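## 4. 灰色系木目の呼称と見えの条件

### 4.1 問題の所在

前節では、赤みや黄みをもつ木目天板について、回答者の色名と販売側の色名がよく一致することを述べた。オーク、チェリー、ウォルナットといった樹種名は、材そのものを指す語であると同時に色名としても定着しており、回答者は実際の樹種を知らなくても、その語を色の見当として使うことができる。販売側もこの慣用に依拠しており、天板の表面がどのような素材であっても、樹種名を冠した色名が付されることは珍しくない。

灰色系の木目では事情が異なる。灰色がかった木目に対応する樹種名で、一般の利用者に広く共有されているものは見当たらない。そのため販売側の色名は、「アッシュグレー」「スモーク」「ドリフト」「グレージュ」のように、樹種、気象や自然物、既存の色名の合成など、由来の異なる語が並ぶことになる。利用者の側では、これらの語を手がかりに色を思い浮かべることが難しく、別の言い方が用いられる。本節では、この不一致がどのような語の選択として現れるか、また見えの条件によってどの程度動くかを検討する。

### 4.2 資料と手順

資料は二種類である。第一は販売側の色名で、家具販売を行うKetarおよびPliseoの製品目録から、天板の色名として掲載された語を採録した。採録にあたっては、脚部や引き出し前板にのみ用いられる色名を除き、表記の揺れ(「グレイ」と「グレー」など)は統合した。目録に付された色見本の印刷は参考にとどめ、色の判定には用いなかった。印刷の色調は版ごとに差があり、同じ色名でも隣り合うページの間で見えが異なる例があったからである。

第二は利用者の自由回答である。Bragançaの共同作業施設の利用者に、灰色系の木目をもつ5枚の見本板を提示し、「この板の色を、見ていない人に電話で伝えるとしたら何と言いますか」という設問に答えてもらった。得られた回答は200件である。設問を電話での伝達という形にしたのは、予備調査で「何色ですか」と尋ねたところ、「灰色」「茶色」という一語の回答が大半を占め、見本板の間の差が回答に現れなかったためである。伝達の相手を想定させると、回答は長くなり、比較や限定を含むものが増えた。

見本板の提示は4通りの照明条件で行った。条件は、北向きの窓際の昼光、同じ席の夕方、天井照明のみ、天井照明に卓上灯を加えたものである。照明の色の調整が必要な場合には照明装置Seltelixを用い、回答の前に回答者が室内に慣れるための時間を置いた。見本板は白い布を敷いた机の上に水平に置き、手に取ることは認めなかった。手に取って傾けると表面の反射が変わり、条件を揃える意味が失われる。ただし、回答者が首を傾けたり、机の反対側に回ったりすることは制限していない。

分類は3名の評定者が独立に行い、不一致のあった回答は協議で決定した。協議を要した回答の多くは、「灰色っぽい茶色」と「茶色っぽい灰色」のように、主となる色と限定する色の順序だけが異なるものであった。本稿ではこの二つを別の類型とした。日本語でもポルトガル語でも、修飾される側の語が基本の判断を示し、修飾する側の語がそこからのずれを示すと考えられるからである。

### 4.3 回答の類型

自由回答は次の類型に整理された。

**基本色名による回答。** 「灰色」「茶色」などの基本色名を中心とし、必要に応じて明るさの限定を加えるものである。「薄い灰色」「暗めの茶」などがこれにあたる。木目については言及がないか、「木の模様がある」と付け足す程度にとどまる。

**合成による回答。** 二つの色名を組み合わせるものである。前項で触れた「灰色っぽい茶色」の型がこれにあたり、全類型のなかで最も多かった。合成による回答では、二つの色が一様に混ざった状態を述べる言い方と、二つの色が別々の筋として並ぶ状態を述べる言い方とが区別できる。前者は「灰色がかった」「くすんだ」、後者は「茶色に灰色の線が入った」「まだらの」などの形をとる。両者は同じ見本板に対しても現れ、回答者の立つ位置と関係があることが後の分析で分かった。

**事物への喩えによる回答。** 「雨ざらしの柵」「古い桟橋」「流木」「乾いた砂」などである。喩えの多くは屋外に置かれて古びた木材に向けられており、灰色の木目が新しい材の色として受け取られにくいことを示している。販売側の「ドリフト」は流木を念頭に置いた語と考えられるが、この語を見せられた回答者のうち流木を挙げた者は少なく、語と喩えの対応は弱かった。

**用途や場所による回答。** 「事務所の机の色」「新しい喫茶店にある机の色」のように、その色を見かける場所を述べるものである。色そのものを述べていないため当初は除外を検討したが、再度の聞き取りで回答者の間に一定の共通理解があることが確かめられたので、独立した類型として残した。事務所や作業場を挙げる回答は灰色寄りの見本板に、喫茶店や住居を挙げる回答は茶色寄りの見本板に偏っていた。

灰色系の木目では、一枚の天板のなかに明るい灰みの筋と茶色の筋が併存するのが普通であり、どちらを地の色と見るかは一意に定まらない。同一の天板であっても、離れて全体を見る場合と近づいて筋を見る場合とでは、上の類型のうち異なるものが選ばれる(図3)。

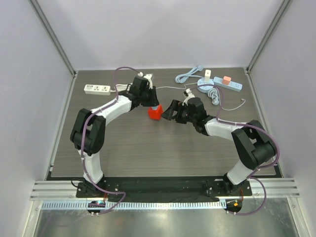
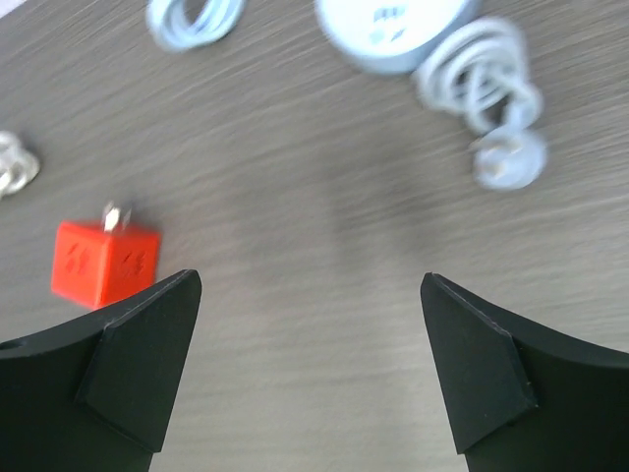
図3 灰色系の木目をもつ天板。

### 4.4 観察距離の影響

観察距離については、回答者の立ち位置を記録した分のみを対象とした。机から離れて回答した者は、一様に混ざった状態を述べる言い方を選ぶ傾向があり、机の縁に立って回答した者は、筋の並びを述べる言い方を選ぶ傾向があった。細かい筋が距離によって融合して見えることは古くから知られており、この結果自体は予想の範囲内である。

予想と異なったのは、主となる色名の選択である。距離が離れると明暗の差が平均され、灰色寄りの回答が増えると見込んでいたが、実際には茶色を主とする回答が増えた。理由として二つの可能性を考えている。一つは、離れて見ることで周囲の床や壁が視野に入り、それらとの対比で茶みが強調されたというものである。施設の壁は白く、床は青みのある灰色の石材であった。もう一つは、離れた位置では対象が「机」として認識され、机は木であり木は茶色であるという知識が回答に働いたというものである。

Pawlakは、物の種類についての知識が色名の選択に及ぼす影響を論じ、同じ色票でも、果物の絵とともに示すと果物の典型色に寄った色名が選ばれると報告している(Tadeusz Pawlak、未刊行の講演資料)。第二の可能性はこの見方に沿うものである。ただし本調査の見本板は脚のない板であり、回答者がどの程度それを机として捉えていたかは確認していない。完成品の机を用いた追試が必要である。

### 4.5 照明条件の影響

照明条件による差は、見本板によって大きく異なった。明るい灰色の見本板では、夕方の条件で「茶色」を含む回答がはっきりと増え、天井照明に卓上灯を加えた条件でも同様の変化が見られた。一方、最も暗い見本板ではどの条件でも回答がほとんど変わらず、「黒っぽい」「焦げたような」という言い方が一貫して用いられた。

昼光の条件では、回答者の座る向きの影響も無視できない。木目の筋が窓に向かう方向に走る場合と、窓と平行に走る場合とでは、表面の反射の見え方が変わる。筋と窓の向きの組み合わせは回答者の間で揃えたつもりであったが、記録を見直したところ、10月に行った分では見本板の向きが途中で入れ替わっていた。該当する回答は4.3の類型の整理には含め、本項の比較からは除いた。

天井照明のみの条件では、回答の所要時間が長くなった。回答者の一人は、「灰色と言おうとすると茶色に見え、茶色と言おうとすると灰色に見える」と述べている。この条件では合成による回答のうち順序の異なる二つの型がほぼ同じ程度に現れ、同じ回答者が途中で言い直す例も多かった。言い直しがあった場合は最後の表現を採用したが、言い直しの方向には特定の偏りが認められなかった。

### 4.6 販売側の色名との対応

回答者が用いた語を販売側の色名と照合すると、直接に一致するものは「グレー」と「ライトグレー」に限られた。「グレージュ」は回答にも少数現れたが、回答者の説明を聞くと、布や塗料の色として覚えた語を転用したものであり、木目の天板の色名として知っていた者はいなかった。

KetarとPliseoの間でも対応は安定していない。両社の目録にはともに「スモーク」を含む色名があるが、前者では灰色寄りの中間の明るさの天板に、後者では黒に近い天板に用いられている。両方の天板を並べて示したとき、回答者の多くは後者を「スモーク」にふさわしいとした。煙の色を問うと淡い灰色を挙げる回答者が多いことを考えると、ここでの「スモーク」は煙の色を指すというより、燻した木の色を指す語として理解されている可能性がある。

樹種名に由来する「アッシュ」には別の曖昧さがある。この語は樹種としては白っぽく明るい材を指すが、英語では灰の意味ももつ。回答者の間では灰の意味に取る者が多く、樹種の意味に取った者は木工の経験がある者に限られた。販売側でも、明るい生成り色の天板に用いる例と、灰色の天板に用いる例とが混在している。店頭で実物を見る場合には支障が小さいが、目録や電話による注文では、意図と異なる色の天板が選ばれる原因になりうる。

### 4.7 本節の限界

見本板はいずれも艶を抑えた仕上げであり、光沢のある天板についての知見は得られていない。また、回答者は共同作業施設の利用者に限られ、日常的に接する机の色に共通の偏りがあると考えられる。用途や場所による回答で事務所が多く挙がったことには、この偏りが反映しているとみられる。

回答の言語についても注意を要する。聞き取りはポルトガル語で行い、分類は日本語訳に基づいて行った。「灰色がかった」に相当する表現はポルトガル語では一語の形容詞で言えるため、訳文での長さや語順が原文での負担を反映しているとは限らない。原文に基づく分類の結果は付録に示した。次節では、ここで得た類型を用いて、天板の色と室内全体の印象評価との関係を扱う。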